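Tuesday, bench notebook, bins and what goes in them

Started the day on the gray bins again, mostly the front one, with the small stuff still spread out across the bottom of it.
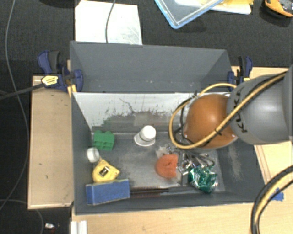
Wendy Cropper reckons the front bin should be retired. Her argument, which came by message before I'd had my coffee, was that a bin with a far wall that scratched will keep shedding bits onto whatever we put in it, and that I've been saying "one more month" since March. She'd swap it for one of the new Noltex ones and be done.

I get it. The far wall is a mess, all white and worn, with that long thin mark up near the middle that might be a crack and might be a very deep scratch. I ran a fingernail along it this morning and it catches in one spot and then doesn't. Held a flashlight behind it and saw no light come through. So I'm calling it a scratch until somebody shows me otherwise, and I've put a pencil tick at each end so we can tell if it grows. (Wendy, the ticks are very faint, use your glasses.)

Wiped the chalky smear on the right wall with a damp rag. Most of it came off on the first pass and then a ghost of it showed up again once the plastic dried. Tried dish soap, same thing. Despina Chrysikopoulos suggested a melamine sponge and I tried it on a patch the size of a postage stamp, and it did lift the haze but left the patch shinier than everything next to it. The floor is already shiny in some places and dull in others so I don't want to add to that. Leaving it.

On to the contents, the part I wanted to get done today.

The tape measure. Yellow, easy to find, everybody borrows it. I checked it against the steel rule and it reads 2 mm long at the far end of the rule, and I'm pretty sure that's the hook being bent and not the tape itself. Straightened the hook a little with pliers and got it down to something I can't see. Good enough for shelf spacing! Not good enough for the drawer fronts, so for those please keep using the steel rule.

The long brush, reddish-brown bristles, dark handle. It's too long to go anywhere sensible. Along the near wall it just about behaves, and if you lay it the other way it ends up on top of everything. Despina wants to saw the end off the handle. I would like it on record that I'm against this — it's the only brush we have that gets to the back of the deep shelf without me lying on the floor. Compromise for now: two cup hooks on the side of the shelving, brush hangs, bin gets its space back. I put the hooks in after lunch. One of them went into a knot and squeaked horribly but it's holding.

The white bottle. No idea how long the stuff in it has been there, and I couldn't find it on the sheet. I'd like it emptied, rinsed and either labeled properly or thrown out. It does stand up nicely with that wide base, so if it rinses clean I'd keep it for distilled water. Put a strip of masking tape on it that says ASK with my initials. If you're the one who filled it, please just tell me, I won't be mad.

Blue block. It stays. It's the thing I grab whenever something needs propping while glue sets, and I've lost track of how many shelves have been leveled on it. Measured the long side at three places and they agree with each other, so it hasn't been squashed yet.

Green block with the bumps. Wendy would like to know why we have it. So would I. It has those little ridged compartments on one side and they fill up with dust faster than anything else in the shop, I blew it out with the hand bulb and got a proper little cloud. I think it came over with the Staseo box when we cleared the back cupboard. Moving it to the odds shelf for now. It can come back if it earns it.

The little white cylinder I've left alone, Despina says she has plans for it.

Bit of a detour mid-afternoon. I'd ordered liners from Arain, gray felt, cut to size, and they turned up while I was on the phone. Box says 307 mm on the short side. I had measured the bottom of the bin and not the top, which was correct, because the walls slant, but then I forgot that the corners are rounded, so the liner sits flat everywhere except the corners and there it curls up like a stale sandwich. Snipped 6 mm off each corner at an angle. First one came out ragged (scissors), the rest are fine (knife, fresh blade, ruler, patience). With the liner in, the small things don't slide around when you pull the bin toward you, and it's so much quieter! I'd forgotten how much the rattling bothered me.

Downside, the felt grabs bristles. I dragged the brush over it as a test and spent a while picking hairs out with tweezers. One more vote for the cup hooks.

I also tried the liner in the rear bin, just for size. Fits the same, same corner problem. Before that I'd vacuumed out the little pale specks at the bottom. They looked like sanding dust to me, Despina thinks crumbs. We did not settle it.

About replacing the front bin. I looked at the Noltex price and it's fine, it isn't the money. The Jolodbridge shelf has runners set for the width we've got and I really don't want to move the runners, the last time I did that it ate an entire afternoon and I stripped a screw. If Wendy can find one that drops onto the same runners I'll swap it the same day and carry the old one out myself.

Still to do:
Second coat on the shelf edge, the first one has gone tacky and I put my sleeve in it.
Ask about the bottle.
Look at the pencil ticks again next Tuesday.
More knife blades, we're on the last strip.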